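Le retour du cube rouge

Faut-il encore acheter des boîtes à formes ? Les catalogues, eux, ne doutent de rien. Motricité fine, repérage dans l'espace, patience : à les lire, trois trous dans une planche prépareraient à peu près à tout. J'ai voulu voir de près à quoi tenait la promesse, avec un plateau vert et un bloc rouge sur une table claire. 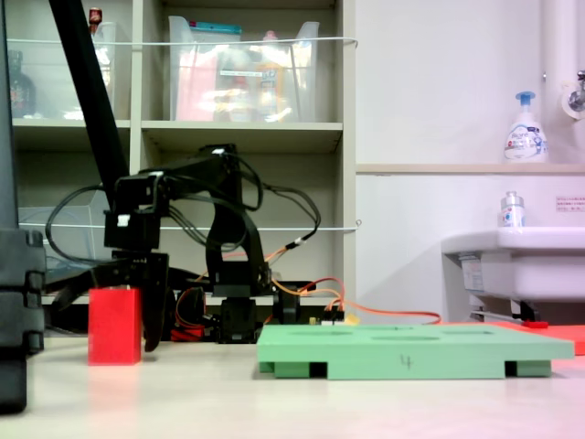
Une planche, des trous

Le principe n'a pas bougé depuis nos grands-parents. Une ouverture, une pièce, et l'une doit entrer dans l'autre. Chez Gamden, on vend pourtant la chose 30 euros en parlant de « parcours cognitif ». Rasar fait mieux et joint un livret de 18 pages, que j'ai lu jusqu'au bout sans y trouver une seule idée de jeu. Le choix des formes compte davantage. La croix impose de tourner la pièce, le rond pardonne tout, l'octogone trompe son monde parce qu'on le prend pour un rond. 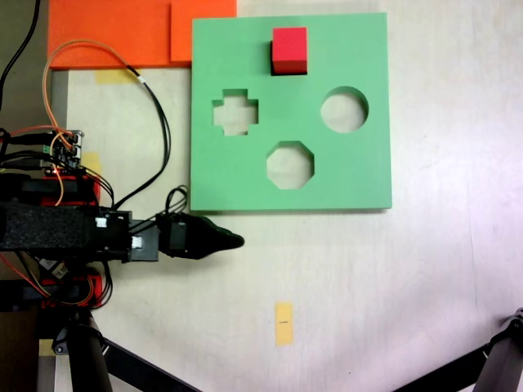

Croix, cercle, octogone : le cube rouge posé sur la planche verte.

Reste la question du bloc lui-même. Trop léger, il se renverse au moindre geste ; trop gros, il décourage les petites mains. Les arêtes nettes plaisent aux adultes, qui trouvent cela joli sur une étagère. 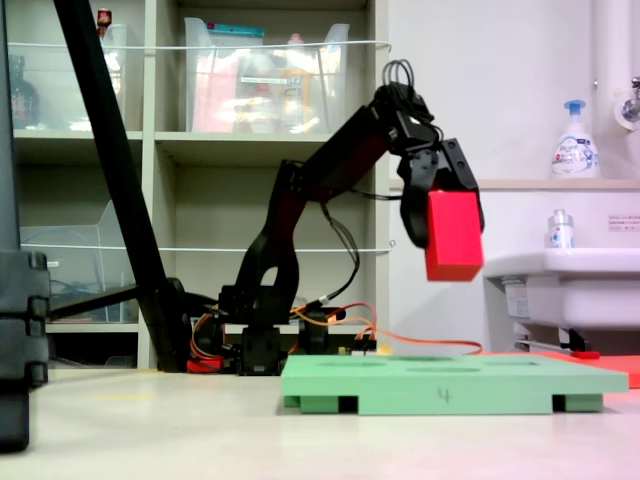
Je me méfie aussi des couleurs. Le rouge sur le vert se repère vite, c'est entendu, sauf pour qui distingue mal ces deux teintes – et les fabricants n'en disent pas un mot. Drummond propose une version bleue et jaune, plus chère, sans expliquer pourquoi.

Quant au rangement, les pièces finissent toujours dans un bac en plastique transparent, mêlées au reste, et il en manque une dès le mois de juillet.
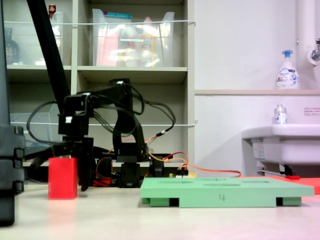
Reinaldo Arruda trouve ce procès injuste : pour lui, une planche à formes n'a jamais eu besoin de livret, et il suffit de la laisser traîner sur une table pour qu'on y revienne. Je veux bien le croire. Mais alors, qu'on la vende au prix d'une planche.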